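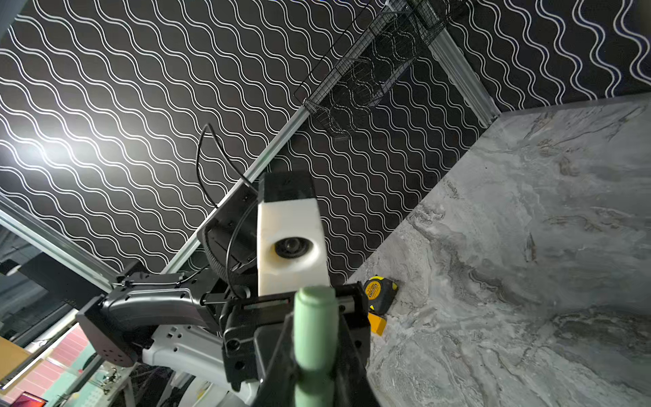
Fig. 1. Black wallpaper with white wavy lines meeting a grey marble-patterned worktop.

Interior Finishes, Unit 4
Pattern, repeat and estimating wallcoverings
Tutor: Huia Brunton
Handout for the session of 2026-09-18

Bring a scale ruler, a calculator and the room plan you drew in Unit 3. If you missed Unit 3, use the spare plan on the shelf by the door.

1. Terms you need

Drop: one full length of paper hung from the top of the wall to the skirting or worktop.
Repeat: the distance down the roll before the pattern starts again.
Straight match: the pattern lines up across the join at the same height on every drop.
Offset match: the pattern on the next drop is shifted, usually by half the repeat. Also called half drop.
Free match: no lining up needed. Plain papers and most textures.
Batch number: printed on the label. Rolls from different batches can differ in colour even when the pattern is the same.

2. Pattern and direction

A pattern with a strong direction changes how we read the size of a wall. Upright stripes lead the eye up. Lines that run across make a wall look wider and lower. Wavy lines are softer than straight ones but they still have a direction, and a high contrast between line and background makes it stronger. Black and white is the strongest contrast you can buy.

Two busy finishes can share a corner if they differ in some clear way. The usual advice is to vary the scale, the type of line or the colour. A regular printed line next to an irregular veined surface is one common pairing. Two veined surfaces in nearly the same grey are harder to manage, as they look like a failed attempt at a match.

Large samples matter. A piece 200 mm square will tell you the colour but very little about the pattern. Ask for a full width at least 500 mm long and pin it up where it will be seen, then look at it in daylight and again with the lights on.

3. Estimating by drops

We don't estimate by area on this course. It works for paint, but it ignores the waste at the end of each roll.

Step one. Measure the height of the wall and add 50 mm in total for trimming top and bottom.
Step two. Round this up to the next full repeat. This is your cutting length.
Step three. Divide the roll length by the cutting length and ignore the remainder. This gives drops per roll.
Step four. Divide the width of the wall by the width of the paper and round up. This gives the drops needed.
Step five. Divide drops needed by drops per roll and round up.

Worked case. The wall height is 2580 mm. Adding 50 mm gives 2630 mm. The repeat is 500 mm with a straight match, so the cutting length is 3000 mm. A ten-metre roll gives three drops, with one metre left over. If the wall needs seven drops, order three rolls.

Now do the same wall with a repeat of 200 mm. The cutting length is 2800 mm, still three drops per roll, so the order does not change. The leftover is longer – 1600 mm – and would do for the space above a door or a short wall over a worktop.

For an offset match, work out the sequence of drops on paper before you cut. Cutting alternate drops from two rolls often saves material.

4. Corners and worktops

Never take a full width round an internal corner. Hang the last piece so that it turns the corner by a few millimetres, then start the next wall with a new plumb line and lap over the turn. Old walls are rarely square and the error shows quickly with a lined pattern.

Where paper comes down to a worktop, fix and level the worktop first. Trim the paper to it with a sharp blade and a broad knife, and change the blade often. Seal the joint with a thin bead of clear sealant. Behind a sink or hob, check the maker's label to see whether the paper can be washed or only sponged.

5. Task for next week

Estimate two walls of your own room plan, once with a straight match and once with an offset match. Show all five steps. Marleny Mamani will collect the sheets at the start of the class and go through the offset match again for anyone who wants it.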